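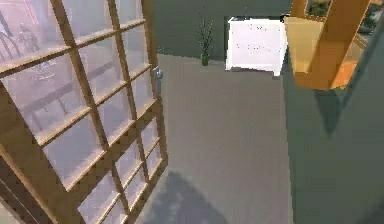
Product Review: Gillow Interior Glazed Door, Single Leaf
Prepared for the Clallari Residential Standards Office by Annick Lachance

Summary

The Gillow is a hinged interior door supplied with its own casing, handle set and three hinges. It is sold mainly to owners of older houses who wish to bring daylight into a hallway or study. Our office bought one through ordinary retail channels and had it fitted between a ground-floor corridor and a reading room. It remained in daily use through the end of August. We rate it as good, with reservations about the hardware and the fitting instructions.

Delivery and fitting

The door arrived in a single carton with foam corners and was undamaged. The printed guide runs to 58 pages in several languages, yet the English section leaves out the order in which the hinge screws should be tightened. Our installer worked from experience. A reader attempting the task alone may find the leaf binding at the head and should expect to remove it at least once. The casing is supplied in three lengths with mitered corners, and these met cleanly.

Buyers should measure the rough opening at the top, middle and bottom. The shims in the carton allow very little adjustment, and the opening in our building needed extra packing on the latch side.

Performance in use

We opened and closed the door 2,000 times over the review period, by hand, in addition to normal traffic. The hinges stayed quiet. The latch did not: by the end of the period it had to be pulled firmly to engage, and a small adjustment to the strike plate gave only partial relief. The supplier, Dafis, sent a replacement latch without charge, and this has worked properly.

Sound control is modest. Conversation at normal volume can be followed from the other side, and the door should not be chosen for a room where privacy matters. A drop seal is offered as an extra and was not tested.

Cleaning takes longer than with a plain door. Dust settles on the bars, and a soft brush proved more useful than a cloth.

Price and alternatives

The Gillow cost $317, with the optional floor stop included. The closest competitor we have reviewed, the Rendwood, costs $131 more and comes with a heavier latch and clearer instructions. Households able to pay the difference may prefer it for a busy passage. For a bedroom or study, the Gillow is sufficient – provided the latch is checked before the installer leaves.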